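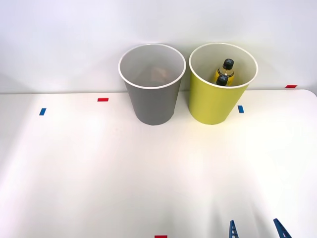
4.2 分类投放：为什么"丢个垃圾"还是难

写到这一节我得先承认一件事：立项的时候，我在计划书里把分类投放排在最简单的那一档。叠衣服难，擦灶台难，丢垃圾嘛，拿起来，挪过去，松手，能有多难？后来这一节成了全文改得最多的一节，所以下面我会写得啰嗦一点，赶时间的读者可以直接跳到4.3。

任务的设定很朴素。白色桌面上并排放两个桶，一灰一黄绿，大小形状差不多，几乎挨在一起（图3）。瓶子归黄绿桶，揉皱的杂物归灰桶。规则一句话就能讲完，家里的小朋友听一遍也就会了。我们在Skestora平台上一共跑了292次投放，策略用的是Adugna，对照组用的是Kistari，两边吃的是同一批示教数据，夹爪也没有换过。

图3 分类投放任务的工作台。黄绿桶内为两个装有黄色液体的黑盖瓶子，灰桶内为一件揉皱的褐色小物；桌面上的红、蓝胶带为位置标记。

先说瓶子。我原以为装了液体的瓶子会是大麻烦，毕竟重心会晃，夹偏一点就要歪。可是从录像回看，抓取这一步两套策略都还算稳，真正让我头疼的是放。第一个瓶子进桶很顺利，桶口是敞开的，怎么放都行；到了第二个，桶里已经有东西占着位置，先进去的那个瓶子又不一定站在正中间，可能靠着桶壁，也可能斜着。图3里两个瓶子就是互相倚着的，一个靠后，更直一些，另一个在前面，位置略低。人放第二个瓶子的时候会顺手往旁边让一让，碰到了就轻轻一推，让它自己滑下去。Adugna学到的却是一条很"干净"的轨迹：对准桶口中心，下降，松开。碰上前一个瓶子的瓶盖，它照样往下压，压到力矩超限，停机，然后我就得从椅子上站起来（这一节写完，我的步数倒是很好看）。

再说揉皱的小东西。这类物件轻，形状每次都不一样，抓的时候两根手指一合，它也跟着变形，估出来的尺寸前一秒还对，后一秒就不对了。Kistari在这里反而比Adugna好用，我的理解是它的闭合动作慢，给了视觉模块多看几眼的时间。代价当然也有，它慢得让人想替它动手。另外，小物件掉进灰桶以后，桶壁的阴影会遮住它一部分，再加上颜色偏暗，单靠相机判断"到底进没进去"并不可靠。我们有好几回是东西明明在桶里，系统却认定任务没有完成，转头回桌面上继续找，找得还特别认真。

还有一个细节，审稿人大概会问，我干脆在这里先讲：两个桶为什么摆得这么近？因为真实的厨房里就是这么摆的。我家的两个桶中间连一根筷子都塞不进去。桶离得近，松手位置偏一点就可能投到隔壁去，而投错在我们的评分里按失败算，不给部分分。早期的预实验把两个桶分开摆，数字漂亮得多，可那个数字我自己都不太信，所以没有放进正文。

关于胶带标记也补充一句。红、蓝胶带只供人工复位使用，策略的输入里没有任何一项直接告诉它胶带代表什么。不过图像里毕竟看得见，模型会不会偷偷拿它们当路标？我担心过，于是做了一组遮挡测试，把胶带区域在输入图像里抹成桌面的颜色。Adugna的表现基本没有变化，Kistari略有下降，降幅还在重复实验的波动范围之内，我不敢下结论，只能说目前没有看到明显的依赖。桌子是白的，墙也是白的，背景干净成这样，本来就是在照顾模型，这一点我在局限性部分还会再提。

那么，机器现在能不能帮人丢垃圾？要是桶是空的、东西是硬的、旁边没人催，我会说可以。要是桶里已经有了半桶东西，我的答案就保守多了。周日晚上我自己收拾厨房，特意留意了一下手上的动作，发现有一大半根本谈不上"投放"：压一压，转个角度，把冒头的瓶子往里按，觉得不对又拎出来重新塞。这些修补动作在示教数据里少得可怜，原因也简单，示教的人都想把动作做得利落，放歪了的那一条往往当场就删掉重录。我现在觉得这些被删掉的片段才是最该留下的，Sakport数据集的下一版会把它们单独归为一类，计划在2027年放出。

评分方面，每次投放由2名标注者各自看录像打分，意见不一致时一起重看。分歧多半集中在"瓶子进了桶但高出桶沿"这一种情况。一位标注者认为进了就是进了，另一位认为盖子都盖不上，算什么进了。我站后者，不过为了和前人的指标可比，正文表格里仍按前者的标准统计，较严的那一版放在附录里，两版的排序是一致的。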